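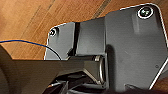

A countersunk screw in a dark gray metal bracket.

How to Get a Stubborn Screw Out

Every screw went in once, so in theory every screw comes out. Set aside half an hour for the theory.

Start with the right driver. Most ruined screw heads are the work of someone who had a nearly right driver in a pocket and the right one upstairs. The tip should fill the recess with no wobble. Pick out any paint or dirt first with a pin.

Put a drop of penetrating oil around the head and go have lunch. Fifteen seconds of waiting does nothing, however hard you stare.
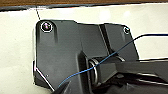 Building Upkeep Team, Virnville Recreation Center

Now lean on the driver with most of your weight and turn slowly. Try a slight turn clockwise before you go the other way. Yes, it feels like losing.

If the driver slips, stop. Lay a wide rubber band over the head, press the tip into it and try again. If that slips too, use a screw extractor at low speed. The kit we bought from Odport has done 69 screws and sulked over one.

Put a little wax on the threads of the new screw. The next person to take it out may well be you. 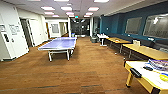 Can I reuse a screw with a slightly chewed head?
Better to bin it. A new one costs less than 50 cents, and the old one will be worse the second time.

Extractor kits can be borrowed from the workshop on Wednesday. Please bring back all the bits.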